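Zinow Publishes Results of Hand-Held Gripper Comparison

Barroso test hall trial weighs three camera and finger combinations for recording manual assembly work

BARROSO, November — Zinow, a supplier of end-of-arm tooling for light assembly, today released the results of a comparison of three hand-held gripper tools used to record manual tasks for later use on robot arms. The trial was carried out at the company's test hall in Barroso together with Vidov, which makes compact cameras and recording controllers, and covered 3,380 recorded runs over 8 weeks.

Each tool was operated by hand and carried its own camera, mounted close to the fingers. Operators used the tools to pick up, turn and set down parts on a bench, following the same order of tasks with every tool. Runs were then replayed on a fixed arm to see how much of the recorded motion could be followed without correction.

The three tools differed in finger shape, lens and controller. The first used flat parallel fingers and a standard lens. The second, known inside the project as Kokby, paired curved fingers with a wide lens and a controller that stores finger opening and camera images against a single clock. The third used the Kokby fingers with the standard lens and controller of the first tool, so that the effect of finger shape could be judged on its own. 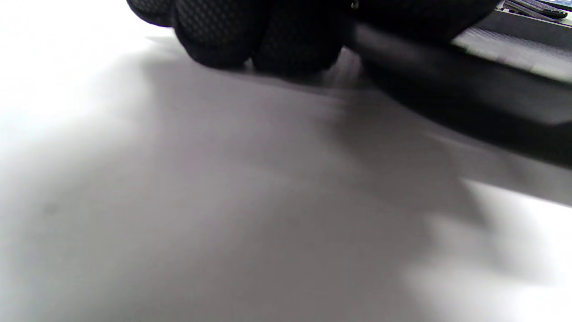
Kokby gave the most consistent replay of the three. Most of the difference came from the shared clock, which kept finger opening and image in step during quick movements, and a smaller part came from the curved fingers. The camera results were more mixed. At close range, a gloved hand can take up the top center of the view while a dark object beside it is smeared by motion, even when the mesh of the glove and the white surface below are easy to make out. Shadow is a further concern, as a hand over a bright surface throws a broad gray area across much of the image. Zinow will therefore treat exposure time and lamp position as part of the tool specification, and they will be listed with finger force and opening width in future data sheets.

"We went into this expecting the fingers to decide the matter, and the controller had more to say than we thought," said Baltasar Echevarría, head of tooling evaluation at Zinow. "A customer choosing between these tools should look at timing first. The lens is a closer call, and we are not ready to recommend one for every bench."

The wide lens kept more of the work area in view but made small parts harder to read near the edges of the image. The standard lens showed fine detail better and lost sight of parts more often when the operator turned the wrist. Vidov is preparing a version of its camera with a shorter exposure setting, and the two companies will repeat 500 of the original runs with it, using the same parts, operators and bench layout.

The full comparison report runs to 30 pages and includes the task list, lens settings, finger drawings and replay results for each tool. It also contains a section on runs that were set aside — mostly for loose cables and incomplete recordings — with the reason noted for each. The report is available on request to customers of both companies.

Kokby remains an evaluation tool and is not offered for general sale. Zinow will decide on a production version when the repeat runs are complete.

About Zinow
Zinow designs and builds grippers, fingers and tool changers for light assembly and packing. The company operates a test hall in Barroso, where customers can try tools on their own parts before ordering.

Press contact
Zinow Press Office, Barroso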